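Search this site
Search
Home - Talks - Notes

Speaker notes: Putting the dry goods in order
Talk for the Lirkov neighborhood evening, March

Slide 1. Opening

Good evening and thank you for coming. Wait until the people at the back have found a chair. Say that the talk is short and that there is time for questions after the second part and again at the end.

Tell them why I speak on this subject. When I moved to Bråten I had one cupboard for all dry food, and I bought the same package of rice three times because I could not see the first one. Small pause. Most people laugh a little at this point, because they have done the same.

Slide 2. Take all things out

The first work is to empty the cupboard completely. Do not sort inside it. Put everything on the table and look at the dates. In my own kitchen I found 9 open bags, and two of them held the same red lentils.

Ask the room: who has a package at home with no date that you can read? Let them raise their hands. Do not comment on who does.

Then wipe the shelf. Flour and broken pasta go into the corners, and a dry brush is better than a wet cloth for the first round. I use the cloth only at the end and I leave the door open until the next morning.

Slide 3. Groups that fit your cooking

Many books tell you to sort by type of food. I tried this for almost 3 months and I did not like it. Now I sort by meal. What I cook on a working evening stands in the front: pasta, tomato, beans. Baking things stand higher, because I bake only when I have guests.

Speak slowly here. Last time in Ornumum I went too fast on this slide and one lady asked me to repeat everything.

Slide 4. Boxes, bags and glass jars

A jar looks nice but it costs money and takes room. A 500 g package of spaghetti fits in a tall jar, but then the cooking time is gone with the wrapper. If they want jars, they can cut out the cooking time and tape it on the back.

I keep my pasta in the package. I close it with a clip from Grurkham - the flat kind, the round ones fall off.

(Drink water.)

Slide 5. The small shelf with two levels

This slide is the one people ask about most, so give it time. A small shelf with two levels uses the height that is otherwise only air. Short boxes like rigatoni can stand alone. Long spaghetti is more difficult. It leans when it has no neighbor, and when you lay it down it can come out over the front edge.

Let them look at the picture for a moment before speaking. Point to the Barilla boxes in blue first, then to the yellow packages, and then to the one on the lower level that comes out past the front.
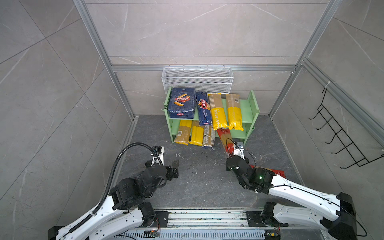

Slide 6. What to try at home

Ask them to choose one shelf only, not the whole kitchen. Write down what is on it and tape the paper inside the door. When a package is finished, cross it out, and take the paper with you to the store.

If somebody asks about moths: bay leaves did not help in my kitchen. Closed containers did. Say that I am not an expert on insects.

If somebody asks about children: put the pasta low and the glass high.

Slide 7. Questions

Leave the list of steps on the screen. The paper copies are on the table near the coats, please take one for a neighbor also. We must leave the room before 9, so stop the questions a little early and bring the cups back to the kitchen.

Last updated: March

We use cookies to remember your settings. Accept - Read more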